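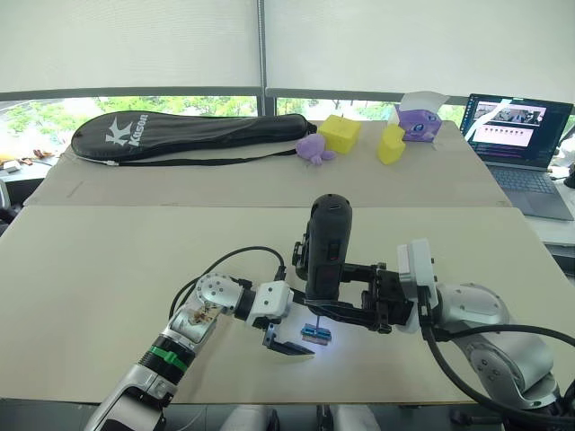 Abb. 1: Heller Tisch vor dem Fenster, Laptop auf der hinteren Hälfte

Projektbericht: Tageslicht und Blendung am Bildschirmarbeitsplatz
Modul Arbeitsumgebung, Gruppe 2
Betreuung: Alfie Cropper

Fragestellung
Stören Fenster beim Arbeiten am Laptop mehr als sie nützen? Und ab wann ziehen die Leute den Vorhang zu. Ursprünglich wollten wir auch Kunstlicht vergleichen, das ist aus Zeitgründen rausgeflogen (siehe Ausblick).

Hintergrund, kurz
Zwei Arten von Blendung. Direktblendung: helle Fläche im Blickfeld, z. B. Fenster hinter dem Bildschirm. Reflexblendung: Fenster im Rücken, spiegelt sich auf dem Display. Üblicher Rat ist daher Blickrichtung parallel zum Fenster. Helle Tischplatten reflektieren zusätzlich, matt ist besser als glänzend. Entscheidend ist nicht nur die Lux-Zahl, auch der Kontrast zwischen Bildschirm und Umgebung. Das Auge passt sich an die hellste Fläche an und der Text wirkt dann grau.

Vorgehen
Messungen im Juli, Lesesaal im Gebäude Roslow, Südseite. Luxmeter von Plomeo, aus der Ausleihe. Gemessen wurde waagrecht auf der Tischplatte, Sensor neben der Tastatur. Vormittags und nachmittags, jeweils mit offenem und geschlossenem Vorhang. Dazu ein Fragebogen mit 11 Teilnehmenden, alle aus dem Semester, also keine repräsentative Stichprobe. Jede Person hat denselben Text gelesen, einmal mit Blick zum Fenster, einmal parallel dazu. Danach Bewertung auf einer Skala von "stört nicht" bis "stört sehr".

Ergebnisse
Höchster Wert am Fensterplatz: 1.580 Lux, vormittags, Vorhang offen, klarer Himmel. Mit Vorhang deutlich weniger, aber immer noch angenehm zum Lesen auf Papier. An den Innenplätzen reichte das Tageslicht nachmittags nicht mehr, da wurde meistens die Deckenleuchte eingeschaltet.

Blick zum Fenster wurde von den meisten schlechter bewertet als parallel. Häufigste Beschwerde: Augen müde, Bildschirm zu dunkel. Viele haben einfach die Display-Helligkeit hochgedreht, bevor sie an den Vorhang gingen. Hatten wir so nicht erwartet und leider auch nicht im Fragebogen abgefragt, steht nur in den Notizen. Trotzdem wollten fast alle den Fensterplatz behalten. Grund: Aussicht.

Probleme
Am Montag durchgehend Wolken, die Werte schwanken stark und sind mit den anderen Tagen kaum vergleichbar. Sind in der Tabelle markiert, im Mittelwert nicht drin. Außerdem unterschiedliche Laptops, matte und spiegelnde Displays gemischt. Das hätten wir vorher festlegen müsen. Reihenfolge der Sitzplätze auch nicht ausgelost.

Empfehlung
Tische um eine Vierteldrehung drehen, wo die Steckdosen es zulassen. Vorhänge einzeln bedienbar statt nur im Ganzen. Teure Umbauten sind aus unserer Sicht nicht nötig.

Ausblick
Kunstlicht im Winter nachholen. Leuchtdichte messen statt nur Beleuchtungsstärke, dafür bräuchte man aber ein anderes Messgerät. Rohdaten und Fragebogen liegen im Kursordner, Anhang B kommt noch nachgreicht.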